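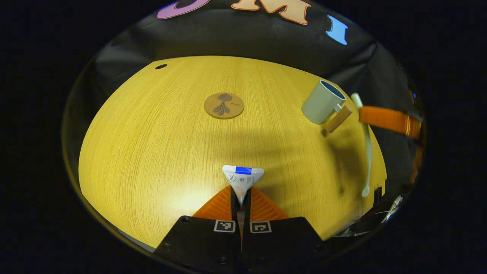

Teaching by hand, week two

Posted in July by Nobuhle Ngubane

I have 214 demonstrations of the bathroom task now, all done with the hand-held gripper. The tube goes first because it's the harder one. I close the fingers low, near the crimp, and keep it upright while I move. If I squeeze too fast it twists, and I throw that run out. I threw out 14 yesterday.
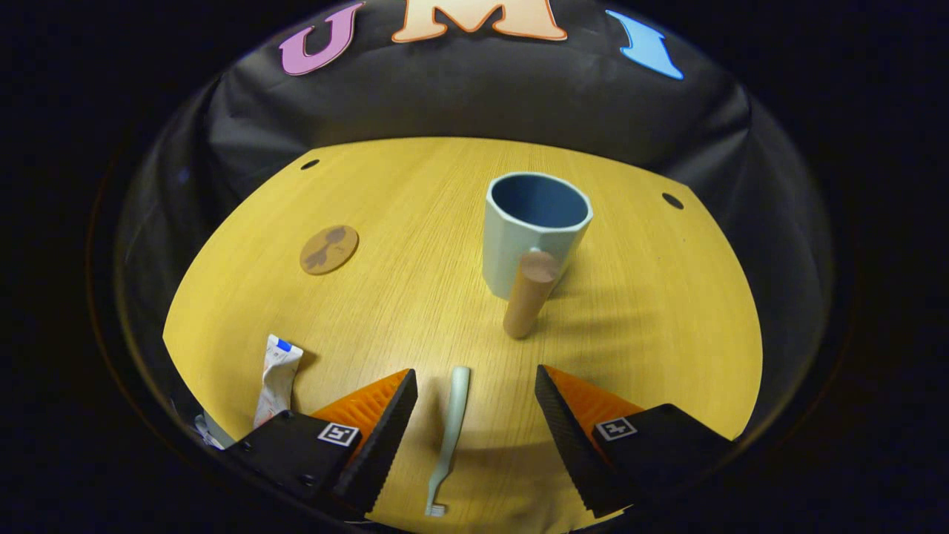
The toothbrush needs a slower approach. I come down with the fingers open on both sides of the handle, stop for a moment, then close. I move the mug and the coaster between runs – never the same layout twice in a row.

Pavico wants the next batch by the end of the month. I still have to redo the 4 runs where I lost tracking.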